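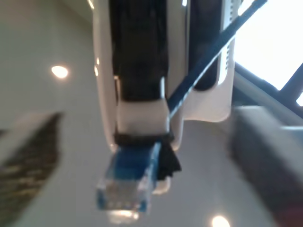 The network engineer who looks after the cabling at Prandell has worked there for 13 years, most of that time on her own. We met in the Funham building, where she was putting new ends on leads for the second floor.

She started with telephone wiring and moved over when her first employer, Istow, stopped taking on telephone work. "It was the same ladders and the same ceilings," she said. "Only the plugs changed."

The job in April was the biggest so far: 80 new points in nine days, with staff still at their desks. She labelled both ends of every cable before pulling it. "People leave the labels until the end, and then they're guessing."

Most faults she is called to are in the last metre. A lead gets shut in a drawer, or the clip on the plug snaps and it works its way out of the socket. She carries spare leads and changes the suspect one first. "If that cures it, I've saved myself 45 minutes in the cupboard."

She likes coloured boots on the plugs – blue for desks, yellow for phones, grey for printers – though she admits each site she visits has its own idea of what the colours mean. At Brzozowska, where she helps out now and then, blue is for printers.

Does wireless worry her? She said no. "The box for the wireless needs a cable too. I'm the one who runs it."

Her next job is the ground floor, starting with the meeting rooms.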